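Home | Newsletter | Back issues | Supplies | Contact

Filed under: Desk & Paper

WHERE THE PENS GO

Every October we clear out the supply room at Geddes and start over. This year the job took most of a Friday, and the part that took the longest was the pens. We had 2086 writing tools of one sort or another in drawers, shoe boxes, coat pockets and the bottom of the mail bin. We know the number because we tested every one of them. Of those, 1397 still wrote. The others went in the trash or, where the shell could be refilled, into a box for Jendex, the office supply shop on the corner, which takes them back.

A lot of readers wrote in after the last clear-out to ask what we do with the ones we keep, so this item is about that. It is mostly about markers, and about cups.

One cup per table

For years we had a big desk organizer on every worktable. They came as a set, with slots for pens, a tray for clips, a drawer for stamps and a sloped part on the front that was meant for business cards. They filled up within a week. The slots held pens that did not work, the tray held rubber bands and crumbs, and the drawer stuck. When you needed a marker to label a box, you took out four before you got a line on the cardboard.

Last spring we took the organizers away and put out plain cups. The rule is one cup on each table and only what that table uses in it. At the sorting tables that is often a single marker. At the front desk it is two ballpoints and a pencil. The cutting table has a pencil and a white chalk pen for dark card. If something else turns up in the cup, whoever finds it walks it back to the supply room at the end of the day.

A cup with one marker in it looks a little bare at first, and a few people said so. After a month the remarks stopped. The markers also last longer this way. When there were ten in a holder, caps got swapped or lost and half of them dried out. With one marker, you put the cap back on.

What kind of cup

Almost any cup will do if it stands up by itself. We have tried tin cans, jelly jars, a flower pot and the mugs left over from the Brandside open house, of which there were many. Some notes from using them:

Jelly jars are fine for pencils. They are easy to see into and easy to wash. They do break, and a table where boxes get pushed back and forth is a bad spot for glass.

Tin cans are light, and they tip if you put in anything long. Putting a handful of clean gravel in the bottom fixes that. File down the rim or run tape around it before anyone reaches in.

Mugs are steady, and the handle gives you something to grab. The handle also catches on sleeves and on the string when you are tying parcels. We keep the mugs at the front desk, where there is no string.

Plain white cups are what we have ended up with at most of the worktables. They go with everything, and they show ink, so you know when one needs a wash. Pick a cup that is shorter than the marker by at least the length of the cap. If the cup is too deep, the marker slides down and you end up turning the whole thing over to get it out.

Cap up or cap down

We get asked this more than anything else. The answer depends on what you are storing.

Ballpoints can stand either way for a day or two. For longer storage, lay them flat or stand them point down.

Permanent markers should be laid flat if you can manage it. Flat storage keeps the ink even along the length of the felt. In a cup on a busy table that isn't practical, so we stand them up in the daytime and lay them in the drawer on Friday afternoon. It takes a minute.

Whiteboard markers are the fussiest. Stored tip up for a long time, the ink drains away from the tip and you get a faint line. Stored tip down for a long time, they can blot. Flat is best, and the tray under the board is the right place for them.

Pencils go point up so you can see which ones need sharpening. Keep the sharpener somewhere else, over a bin.

Colors and caps

We write on cartons in black and correct in red, and for a while we had both at every table. People picked up the wrong one all the time, which meant crossing out a lot of labels. Now red stays at the checking desk and the other tables have black only.

If you have mixed stock, do not trust the cap. Caps get moved from one barrel to another, and manufacturers don't all match the cap to the ink in the first place. Make a short line on scrap paper before you write on anything that matters. We tape a strip of scrap to the edge of the checking desk for this and change it when it is full.

Keeping the table clear

The cup only works if the table around it stays clear. Ours are white on top, and they get wiped down at the end of each day with a damp cloth and a little dish soap. Marker lines that run off the edge of a label come up with rubbing alcohol on a paper towel. Test a corner first, and open a window. Do not use a scouring pad – it leaves a dull patch that holds dirt, and we have one table with a patch like that we can't get rid of.

Put the cup where your hand goes without looking, but not at the very edge. We suggest setting it well in from the front, toward the side you write with. Move it around for a few days until it stops getting knocked.
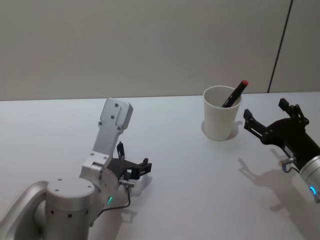 Swap shelf

The working pens that we don't need go on the swap shelf by the side door. There are 400 ballpoints on it now, sorted by color into trays, along with two trays of highlighters. Take what you can use. Schools and clubs are welcome to take a whole tray. Sistasport picked up a tray of black markers last month for writing names on water bottles and has asked for another, so we are holding one back.

Please do not leave dried-out markers on the shelf. If the line is faint, put it in the Jendex box underneath.

We are short of pencil sharpeners, small binder clips and masking tape in the narrow width. If you have any of these to spare, leave them in the crate next to the shelf with a note of what is inside.

The supply room is open until 7 in the evening through the end of the month. After that the usual hours apply.

Previous item | Next item | Back to top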